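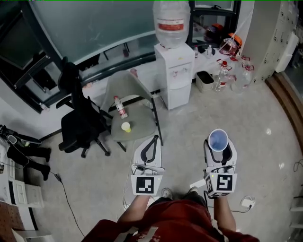
From: Tõnu Laur
To: Starkside tenants list
Date: 2020-08-24
Subject: Re: Water and cups, second floor

Hello all,

Thank you, Strazds, for raising it, and sorry I've been slow to answer (I was away at my sister's and only half reading my mail).

Strazds wrote:
> Could we please agree on who changes the jug on the
> dispenser, and whether we still want paper cups?
> I keep finding half-drunk bottles on the chairs.

I'd be very glad to take the jugs on again. I did them from February until the summer and rather enjoyed it, apart from the lifting! Full ones come from Pollimberg, up to 14 at a time, and I'll ask them to leave ours by the lift as they used to.

As for cups, there are 400 paper ones in the store cupboard, so it seems a shame not to use them up first. After that I'd happily go over to the plastic ones for good, if people don't mind washing their own. Do please pour leftovers down the sink and not into the bin, and give the seats a quick look before you go home.

Anyone who'd like a key to the cupboard can find me in room 511, and the kettle is usually on.

Warm wishes,
Tõnu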